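Halludley Sleep and Rest Program
Progress report to the Balivetti Fund
June 7, 2025
Prepared by Farzad Tabrizi

Dear colleagues,

I am sending the report for the first half of our grant. The purpose of the program stays the same: to help adults with long-term insomnia to sleep better without tablets, through evening group meetings and short telephone calls.

Participants

We planned for 40 persons and we have enrolled all 40. The first group started in December and has finished the full course of 10 weeks. Of these participants, 21 kept the sleep diary until the last week. This is less than I hoped. Many told us that the paper diary was too long, so Adebayo Eze has made a version of one page, which the second group is using now.

Meetings

Each meeting lasts one hour. We speak about regular hours of getting up, about caffeine, late meals and light in the bedroom. The meeting on worry at night was the most requested, and we repeated it once. Two meetings were moved to another evening when the heating at Jaidee Hall was out of order.

Kitchen counter: toaster, French press and cutting board 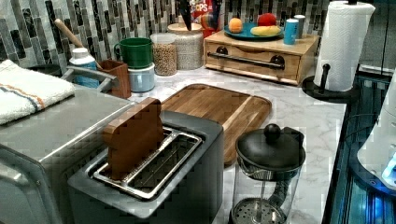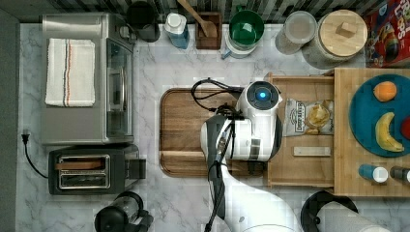
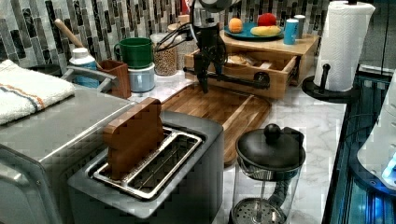 Difficulties

Night-shift workers remain hard to reach. Four of them joined and three left before the middle of the course, as our hours did not suit them. For the next group we will offer one meeting in the late morning, at the Illari branch library, and the telephone calls can be made at any hour the person chooses.

Money

Spending follows the budget, with one exception. We have 1000 dollars left from printing, and I ask for your permission to use it for interpreters. Several families have asked for this.

Next steps

The second group will finish in the summer. After this we will call every participant again and compare the answers with the first questionnaire. I will send you the results together with the final accounts.

With respect,
Farzad Tabrizi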